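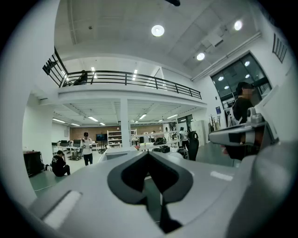
What is a gripper? (Kids page, Jeteck robot club)

A gripper is a robot's hand. Sort of. Most dont have five fingers. Lots have just two, and they squeeze together like when you pinch a chip out of the bag.

Some grippers go on the end of a robot arm. Some you hold yourself, like the gray and white one at the top of the page. A person moves it around and does a job with it, and a camera on it records what happens. Later a robot can learn from the recording. So you are kind of the teacher!

Why the picture looks bendy

That's a fisheye lens. It sees really wide, way wider than a phone normally does. Good for robots — they need to see the fingers AND the room. But straight things come out curved. Look at the railing upstairs. It bends. Look up too and you can find round lights in the ceiling.

What do robots find hard?

Stuff you think is easy. Picking up a grape. Folding a sock. Knowing a cup is still a cup when its upside down. You learned all that when you were little, by dropping things a lot. A robot has to learn it from examples, and it needs loads. Our club project last term had 651 recordings, all of them putting blocks in a box. The robot still missed the box sometimes.

Words to know

Gripper — the part that grabs.
Sensor — anything that lets a robot notice stuff. A camera is one.
Demonstration — showing the robot how to do it. We say "demo" for short.
Mezzanine — a floor thats only part way across a room, like a giant shelf you can stand on. Not a robot word, but there's a white one in the picture and kids always ask.

Try it at home

You need: 3 small soft things, a bowl, a pair of kitchen tongs. Ask a grown-up for the tongs.

1. Put the bowl on one side of the table, soft things on the other.
2. Move them all to the bowl with the tongs. No hands.
3. Now close one eye. Go again. Harder?
4. Get a friend to tell you where to move while you shut both eyes. "Left, left, down, squeeze." Slow, right? That's a robot with no camera.

Write down what went wrong. Drops count.

Coming to club

Sunday afternoons, Fistham and Bititstead groups together. Ages 8 and up. There are 21 spots, so get your form in. Bring a drink with a lid, closed shoes, and tie long hair back. The Sequeira challenge starts in April — teams of 3, one gripper per team, take turns. Rules sheet is coming soon, we are still typing it.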